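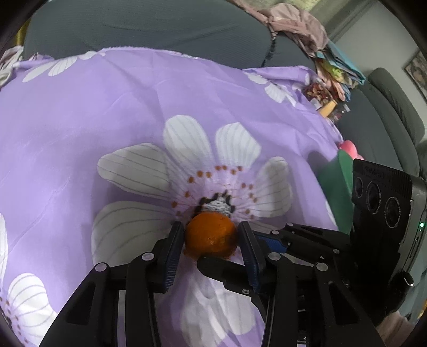

Photo: Poul Kragh / Skevetti

Hala Tarawneh rents out grippers, and she says most of her customers are surprised by how little there is to learn. Her company, Skevetti, offers a kit with two hand-held grippers, for teams that want to record everyday tasks in real homes and later train a robot with them.

"People ask me for the manual first," she says. "I tell them, take an orange and pick it up. After that we can talk about the manual."

The orange is her favorite test. It is round and smooth, and the ribbed blue pads must hold it from two sides. On a soft cloth with folds it becomes more difficult, she explains, and for this reason she does not like demonstrations on a bare desk.

A kit is rented for 18 days at minimum. I asked if this is not too long for a small laboratory. "In the first 2 days everybody is slow," she answers. "If we rented for one week, they would pay mostly for practice."

Not all customers are fully satisfied. Natsumi Nagano, who used the kit at Nedel in June, liked the pads but found her wrists tired after a long session. She also wished for a clearer guide about the files. "We recorded 53 tasks and then we spent a whole evening on the folder names," she told me.

Tarawneh knows this complaint. A new guide will be ready on 11th August, and her colleague Aurelio Vallejo is testing a lighter handle – he has made six versions until now. She does not want to promise a date for it.

"The handle is still not good for small hands," she says. "I have small hands, so he cannot hide it from me."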